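Sorting Out the Jewelry

June 2020

Monday. It rained all morning and I finally did the jewelry.

Mine has lived in the same place since we moved to Cudstead, in a Grikau dresser with a top drawer that's too deep for anything small. Everything goes in and sinks. When I want a bracelet I stir with one hand until something comes up, and usually it comes up attached to three other things. In November I bought a drawer insert to fix this, and then I left the insert in its wrapper under the bed for seven months.

The first job was getting it all out of the drawer and into something shallow. I used a white cardboard tray that I'd been saving for no good purpose. Cardboard turns out to be a decent surface for this. It's white, so you can see the dark beads and the loose jump rings, and the low sides stop things from rolling away. I'd do it on a towel if I didn't have a tray, but hooks and clasps catch in towels, and I've spent enough time picking earring backs out of terry cloth.

I didn't tip the whole drawer in at once. I did that a couple of years ago and it discouraged me so much that I scooped it all back in. This time I worked a handful at a time and put each batch away before taking the next.

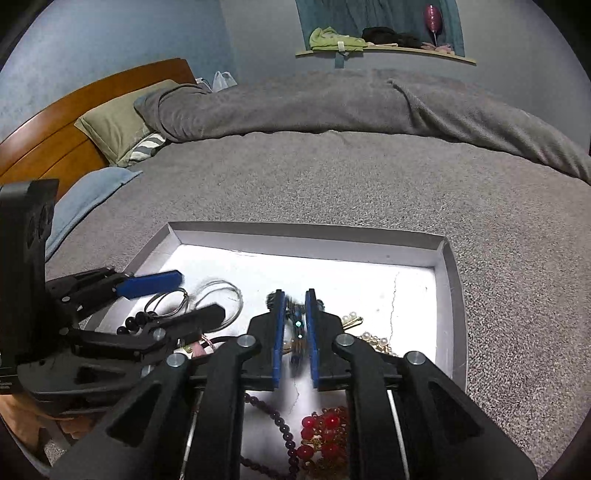
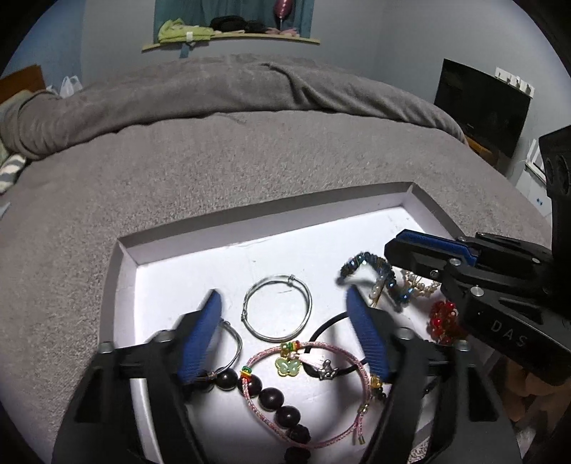

Jewelry in the tray. The pearls are in the first photo, the pink bracelet with the butterfly in the second.

The thin silver wire things are the worst for tangling. They get hold of each other and then of everything else, and pulling makes it worse. What works for me is to lay the knot flat, find the piece that's closest to free, and lift just that one. Then look again. A pin helps with chains, and so does a drop of baby oil if the knot is really tight, though you have to wash the chain afterward.

The dark beads are on the original string as far as I know, and I should get them restrung before it goes. There's a shop on the main street, Niskanen, that used to do restringing while you waited. They're closed for walk-ins right now, but the sign says you can leave a message. I put the beads in an envelope and wrote "restring" on it. I'd like them back by the fall, when I wear dark colors more.

The little cream pearls with the gold links I've had the longest. I don't know if they're real and I've never asked. They get wiped with a soft cloth and that's all. I used a Husel cloth on the silver, one of the yellow ones, and it took off most of the gray. Don't use that kind of cloth on pearls or on anything painted.

The pink cord bracelet is not worth anything, and I'm keeping it. It has a pale green butterfly on it and some bright little rings, green and yellow and red, and I wore it every day one summer. I thought about putting it in the donation bag and then didn't think about it for very long.

Things that did go in the bag: a stretchy bracelet that left a mark on my wrist, a necklace I only bought to go with one dress, and most of the big earrings. My ears don't like heavy earrings anymore. Odd earrings went in the trash, except for one pair of odd ones that look fine together if your hair is down.

The insert has 28 compartments and cost $4 on clearance. It's gray felt over cardboard, nothing special. I put bangles at the back in the 2 long sections, with chains along the left side, one to a compartment, and rings at the front where I can get at them. Hair clips and brooches ended up together. I always forget I own brooches, so maybe I'll wear one now that they're in plain view.

It took me until lunch, and then another hour after lunch on one chain that I probably should have given up on. I did get it undone. The clasp is broken, so I still can't wear it.

The drawer closes fine with the insert in. There's a good three inches of wasted space underneath, and I'm considering raising the insert on a couple of blocks and keeping the empty boxes below it. Then again, I could get rid of the boxes. I have far more boxes than jewelry.

Next is the scarf shelf, if it rains again.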